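Slept badly and started late. Kettle on, boots by the door out of habit, though I haven't needed boots for work since I came off the floor at Monder. I still put them out the night before.

The count came through from Trireo this morning. I'm at 1,067 accepted clips since I started, which the message called a good number. It didn't say what a bad number would be. Two were sent back. One was because my sleeve covered the fingertips, and the other because I dropped the thing and picked it up again with my bare hand, which we've been told not to do. If you drop it you're meant to get it with the gripper or throw the whole clip out. I'd forgotten I'd even sent that one.

Bedroom work again this week. They want soft surfaces. Apparently there's plenty of tabletop already and the arms at Monder do fine on a table, but put something on cloth and they press down too hard or close above it. I knew that from standing beside them. When they first went in on the returns line, they were hopeless with anything that had sunk into the padding, and we used to reach past the guard rail to lift it up for them until the supervisor put a stop to it.

A message went around from the old shift tonight as well. The returns line is going down from two people to one per shift in May. No one is being let go, they say, the other person moves to loading. That sounds fair until you think about who is on returns. Most of them are there because of a back or a knee. I was there for my shoulder. Returns was the sitting-down job, and loading is anything but. The notice says people will be "supported through the change" and there's a form.

I read it a few times and then had to go and do my afternoon session, which felt strange. It's my hands in those clips. I don't know that what I record goes into the arms at Monder, and when I asked at the training day in Naltville the answer was that the data is used across several customers. So it might. If it does, then the way I turn a box so the flap faces me, which I learned from the woman who sat next to me for years, will be in there too. She doesn't get anything for it. I get paid by the accepted hour, a bit less than I made on the floor, no travel, no shift allowance.

I don't want to make it out to be worse than it is. The shoulder is better. The gripper isn't heavy, and I can stop when I like. I had lunch in the sun. What I miss is the talk. On returns you'd hold up whatever daft thing had come back and someone would have a comment. Now I pick up a toy, put it down, pick it up from the other side, and the only comment comes from a checker I've never met, and it's usually "ok".

The hand gets tired in a new place, at the base of the thumb. I've started doing 3 clips and then a rest, and I told them so. They didn't mind. I also asked for a bigger mix of things, as the boxes and bottles get dull, so today was mostly toys and small odds and ends on the quilt with the open carton behind. The rubber cat with the yellow collar is the one I like best. It gives a little when the pads close on it and you can feel that through the handle. Clear plastic is the worst. I lose sight of the edge when the sun is on it, and I expect a camera does too. I wrote that in the notes box. I put more in the notes box than I used to say in a whole toolbox meeting.

Rang my sister after tea. She thinks I should ask for a job at the checking end before the recording dries up, and she's probably right. It can't go on for years. At some point they'll have enough cats. I'll ask next time there's a call, and I'll ask again where the clips go, and write down what they tell me.

For tomorrow: charge the gripper overnight, wipe the pads, cut my nails, buy milk. Reply to the old shift about the form. I said I'd help anyone fill it in who wants to stay on seated work, and I should do that before I get caught up in another session. Same quilt again in the morning, if the light is any good.
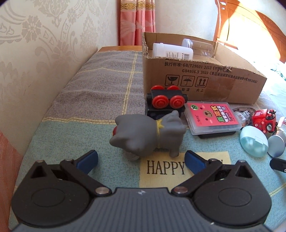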